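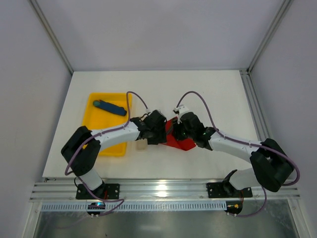 Two arms working over a white tabletop, with the purple cables running along the upper links.

Budgeting for a two-arm bench cell

The arms are the part everyone prices first. Leave them until you have the table, the walls and the cable runs on paper, because those decide which arms will fit.

Start with the bench. Our quote from Rarnero was for a top 1720 mm wide and 916 mm high, with a grooved aluminum rail along the front. Pay for the rail. Base plates bolt to it, and you can shift an arm sideways later without drilling new holes.

Check the reach next. Both grippers should meet near the middle of the table with the elbows still bent. The Kakitora sales sheet gives reach with the arm straight – ask for the working figure as well.

Cables get left out of most budgets. Each one has to run up the arm, go around the elbow with slack to spare, and come back down to its connector. Measure that path with string and order the next length up. Clips are cheap, so buy a full bag.

Plain panels on the back and sides cost less than clear ones. Stulter cuts them to size, and delivery took seven weeks, so order them before anything else.

Set aside around $2000 for small things:
Spare gripper fingers
Trays with raised edges
Bolts for the base plates
Connectors and plugs
A second power supply

If you are buying used, ask the seller to move every joint through its full range while you watch. Nagano sells refurbished arms with a short warranty, but shipping is extra and the crate is not returnable.

Keep the crates from new arms. You will need them if one goes back for service.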